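Chapter 6
When the Gripper Lets Go

At the Bramwell packing works, an arm on the Ureline dropped a full bottle from shoulder height. It had made the same lift 372 times that shift. The guard was closed and no one was hurt, but the line stood idle for 40 minutes while the floor was cleared. The fault log showed a short loss of supply to the gripper. The arm itself had kept its power and carried on to the end of its move with nothing in its fingers.

This chapter deals with dropped loads. We look first at how a gripper holds, then at what happens when its supply fails, and last at the checks that should be made before a cell is restarted.

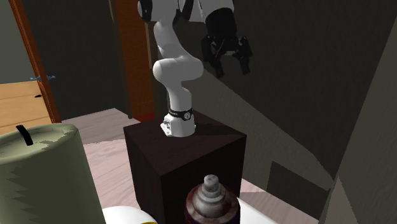
A gripper that needs power to stay closed will lose its load when the power goes. One that is closed by a spring will not, though it may still slip if the spring is worn. The first question to ask of any cell is therefore which kind is fitted, and the second is what lies underneath it. With the two fingers pointing down and open, as they are on the white arm in the simulated room, anything they had been holding would fall. The drop zone must be worked out for the whole path of the arm, including the places it passes over at speed.

The Drekotum drop test, used in the exercises at the Nasumham training centre, cuts the gripper supply at set points along the path. The test load is 1000 grams for the first run and 2000 grams for the second.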